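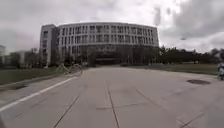
The curved block from across the paving, under heavy cloud

Search this site Enter keywords Go

Monthly walk-round: fire doors, stairs and extinguishers
Flumberg offices, checked by Godelieve Geerts, 13 Feb 2022

I've ticked these as I went and scribbled comments underneath, so forgive the rambling. Anything marked ACTION needs doing before the next round, please!

1. Fire doors close fully on their own - PARTLY
Most are lovely. The one by the post room sticks with a hand's width to go, and I had to lean on it. Dhanial planed the bottom edge in September and it was fine for a while, so I think the hinge has dropped. ACTION: new closer and a look at the top hinge.

2. Door seals in place, not painted over - YES
A bit of fluff in the kitchen one, which I picked out with a biro.

3. Escape routes clear - NO
Boxes of Hunar leaflets on the second landing again. I moved them myself (my back is not thanking me) but they can't live there, even for an afternoon. ACTION: find them a cupboard.

4. Emergency lights, 30 second flick test - PARTLY
I tested 14 and one by the archive stayed dark. It's the old fitting with 399 written on it in marker, if you're looking for it. ACTION: battery first, then replace the fitting if that doesn't sort it.
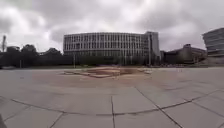
I'd still like the full-length test done one evening when people have gone home, and I'm happy to stay for it if somebody brings crisps.

5. Extinguishers on brackets, pins and tags in place - YES
All present. The foam one near reception has a tag so faded I could only read it with my phone torch. Jurnenau are servicing them next, so I'll ask for fresh tags then.

6. Handrails firm - YES
Gave them all a proper wobble.

7. Fire action notices up and correct - NO
The one upstairs still gives the old extension for the first aider. Whoever rings it gets the franking machine room. ACTION: reprint, and bin the old one.

8. Alarm call point tested - YES
Used the one by the lift this month, loud and clear on every floor. Next month it's the kitchen's turn.

Signed copy is in the red folder. G.G.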